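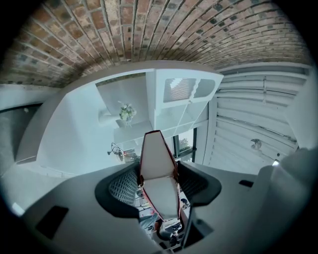
Chapter 9: House Rules for Grippers

What you will learn
How a gripping task is written down before anyone picks up a tool
Why finger pads have their own inspection sheet
How to set limits for thin, folded and easily marked objects
What belongs in a handling log and what doesn't

9.1 Start with the card

Let's begin with something light! A folded card standing between two black finger pads looks like the easiest job in this whole book. It weighs almost nothing, its pointed top is only card, and if you drop it you pick it up again. And yet when Remedios Llorente wrote the first handling rules for the Clovport workshop, she gave folded card a longer entry than steel bar. Squeeze a steel bar twice as hard as you need to and you still have a steel bar. Squeeze a folded card twice as hard and you have put a new crease in it, or flattened the old one, and the next person who tries the same grip is working with a different object.

This is the kind of thing a good rule catches. The Clovport entry reads, in full:

"Folded card. Approach with pads open wider than the fold. Close slowly until both pads touch, then stop. Do not grip across a printed edge if a plain panel can be reached. Replace the card when a new crease can be seen at arm's length."

Five sentences, and every one of them can be checked by somebody standing nearby with a clipboard. Compare it with the sentence it replaced, "Handle paper goods with care," and ask yourself how you would ever know whether that one had been broken.

9.2 Rules, standards and habits

Three words will come up again and again in this chapter, so we should pin them down now.

A rule is local. It belongs to one shop or one lab, and the people there can change it by Monday's equivalent of a short meeting and a new printout.

A standard is shared. It is agreed between many organizations, changes slowly, and usually tells you what must be true without telling you how to get there.

A habit is what people do when the printout is on the other side of the room. Good practice means getting your habits to match your rules, and I think that's the most interesting part of the job - you learn a lot about a rule by watching who skips it and when.

9.3 Looking at the pads

Textured pads hold better than smooth ones on many surfaces, but texture also collects things. Dust, fiber and bits of adhesive settle into the pattern, and a pad can lose grip long before it looks worn. At Urnwood, pads are cleaned at the start of each session and inspected after every 200 grips. Lucía Villalobos, who kept the log there for its first year, recorded 3906 grips and marked 63 of them as slips. When she sorted the slips by time, a large share fell late in the interval between inspections, and the clean was moved to the halfway point as well.

Look closely at how she got there. She logged every grip, good and bad, in the same format. A log that holds only the failures can tell you that something went wrong, but it can't tell you how often things went right under the same conditions.

Before you go on

Find a sheet of stiff paper, fold it once and stand it up on a table. Pick it up ten times between finger and thumb, trying to use the same pressure each time. Then write a handling rule for it in no more than five sentences and give it to a classmate - no talking, no pointing! Keep both the paper and the rule. You will need them in Section 9.4, where we write our first full task sheet.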